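**Your loyalty is costing you $166, and the renewal letter won't say so**

My homeowners policy renewed in May. The letter thanked me for my continued trust and told me, four paragraphs down, that the premium was going up by $166. I had filed no claims. The house was the same house.

I called Siveck, the insurer, and asked what had changed. The agent said the increase reflected "market conditions in your area." I asked which conditions. She put me on hold for 25 minutes and came back with the same phrase.

So I got a quote from the same company, for the same address, as if I were a new customer. It came in below what I'd paid the year before.

The industry has a soothing explanation for this. New customers get an introductory discount, and over time everyone moves to the "standard" rate. I don't buy it. If most policyholders start on the discount, the discount is the price, and the standard rate is a charge for not paying attention.

Kausar Kazmi, a broker who spent years selling policies for Rizvi before going out on her own, told me I was being unfair. Rates do rise for real reasons, she said. Lumber costs more, roofers cost more, storms are worse. I accept all of that. But a roofer doesn't charge more to fix my roof because I've been with Siveck for a long time, and the storm has no idea when I signed up.

My neighbor Lucimara Fagundes had a different experience with Odevik, which sells itself on a "price promise." She read the promise. It covers the base rate only, leaves out fees, and ends after 2 renewals. Her fees went up on the third.

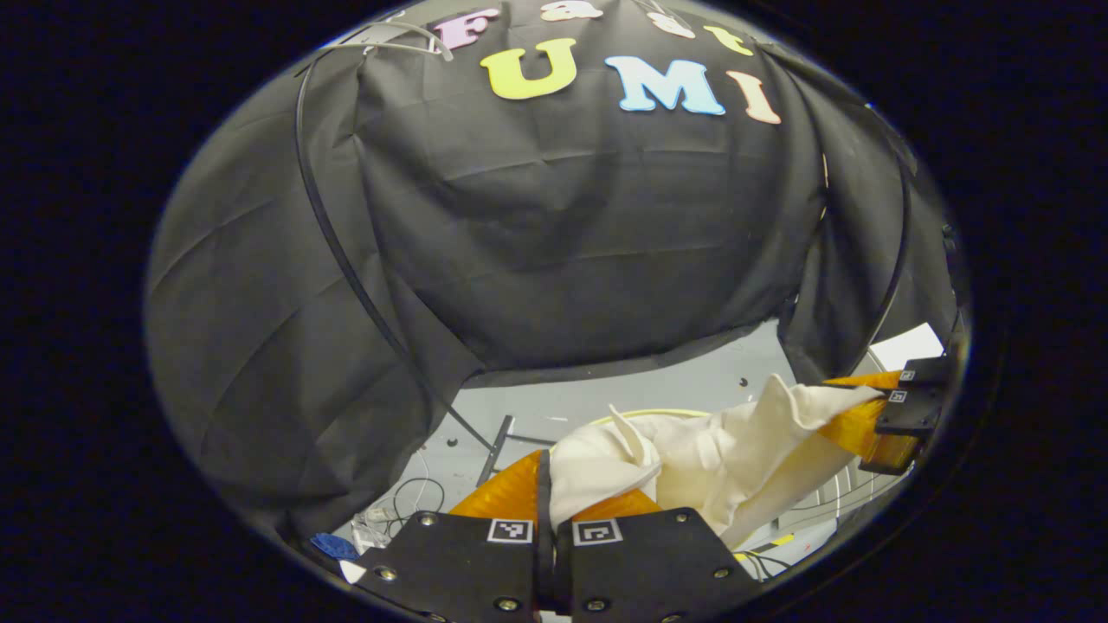
The usual advice is to shop around every year, and I suppose I'll keep giving it. It works, if you have a free evening and the patience to enter the age of your water heater on 4 different websites. Plenty of people don't. My guess is that the pricing depends on them.

What I'd like is dull. Put last year's premium next to this year's, in the same size type, at the top of the first page. Under that, print what a new customer would pay today for the same coverage. If there's a gap, explain it in words that mean something.

I'm told this would confuse people. I've read my renewal letter three times and I doubt it could confuse them more.

As for me, I called Siveck back and said I was leaving for Jastovetti. The agent found a discount in under a minute. I asked why it hadn't been applied before, and she said I hadn't asked. I left anyway.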